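Skinden Fabric Shaver – four months on

Posted 5 January 2021 by Hussam Kassab

I should say at the start that I'm the sort of person who keeps a jumper for fifteen years and then grieves when it goes. My mum was the same. So when the bobbles on my favourite grey cardigan got so bad in September that my sister asked if I'd been sleeping in a hedge, I finally gave in and bought the Skinden shaver from the Jayasinghe haberdashery up the hill. It was $29, down from something sillier, and the lady there threw in a spare blade, bless her.

First impressions were good! It's a chunky little thing, fits nicely in the palm, and the switch has a proper click to it. It charges from a cable (mine took most of an afternoon the first time) and the fluff goes into a clear cup that twists off the back. There are three height settings. I started on the gentlest one, being a coward, and did the whole cardigan in front of the cricket.

The colour came up beautifully. I'd forgotten the grey had a bit of blue in it – I really had been looking at fuzz all those years. After that I went looking for things to shave, as you do, and the cushion covers, two scarves and the dog's blanket all got a turn.
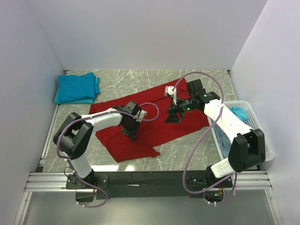
Cotton is trickier than wool, I found. It pays to lay everything on something hard and smooth it out with your free hand, as any little pucker gets pulled up toward the blades. I nicked the hem of an old T-shirt by rushing, and that was my fault entirely. Knits with a loose weave I'd only do on the highest setting, and I wouldn't go near anything with beading.

Now the grumbles. It's loud, about like an electric razor with a cold, and the cup is too small, so you're up and down to the bin. My old Dasik had a bigger one, though it chewed through batteries and the guard cracked in its first winter. The cleaning brush that comes with the Skinden is also tiny and I've lost it twice.

I'd still buy it again, and I've got one put aside for my sister's birthday. 4 stars from me. If anyone knows where to get extra blades without paying postage to Skastton, please leave a comment!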